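Closing the Box: Marjatta Pesonen on Small-Format Packing

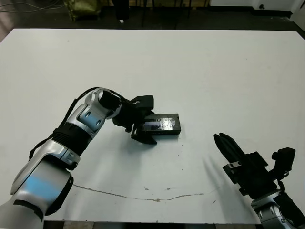 A black box on a white table.

Marjatta Pesonen has spent most of her working life thinking about the last step before a product leaves the building. She set up the packing line at Garna, a small firm that sells replacement parts for sewing machines, and now advises other small shippers on box sizes, sealing and table layout. We spoke by phone on May 22, 2020.

Her first subject was the table. She prefers a white top and will repaint a dark one before changing anything else.

"Most of what I pack comes in dark boxes," she said. "On a dark top you lose the edges. On a white top you see the outline and you see the shadow under a lid that hasn't seated. You also see a dropped screw."

The surface should be matte if possible, and larger than the work seems to require. At Garna the first tables were sized to the box plus a tape dispenser, and parts went on the floor. The second set gave each position clear space on both sides of the box. Errors in order contents fell in the first month, although Pesonen does not credit the tables alone. The pick sheets were redesigned in the same month.

Boxes are laid lengthwise, left to right, with the label side up. She has tried the other orientation and found that people turned the box anyway before sealing it. "If everyone makes the same extra movement, the layout is wrong. Change the layout."

On box sizes she is strict. When she arrived, Garna stocked 11 sizes. She cut the list to four, then added one back for long needle bars. The black rectangular box known internally as the 814 carries most of the orders. It was picked for its depth, which takes two layers of parts with a card between them.

Film and tape took up a good part of our conversation. A shiny covering over a dark box shows every crease, and the creases throw light back at whoever is reading the label. Rocío Casado, who ran receiving at Garna, kept a log of labels that had to be read twice. Nearly all of them had a wrinkle crossing the print.

"A wrinkle at the end of the box is cosmetic," Pesonen said. "A wrinkle over the address is a fault. I would peel it and do it again. Some managers disagree with me about the cost of the tape."

Her method is to anchor one short end, hold the strip low and draw it along the length without lifting. She does not smooth from the middle. On cold mornings she lets the roll stand in the packing room for an hour before use.

I asked about holding the box still. She recommends contact at one end only, low on the side wall, with the other hand free until it is needed. Pressing from above bows the lid, and a bowed lid takes the tape in a curve that opens later in the truck.

Pesonen's next job is at Rareck, which ships glass fittings and has a breakage problem she has not yet seen in person. She has asked them to send her two empty boxes and a length of their tape. The boxes have arrived. She is still waiting for the tape.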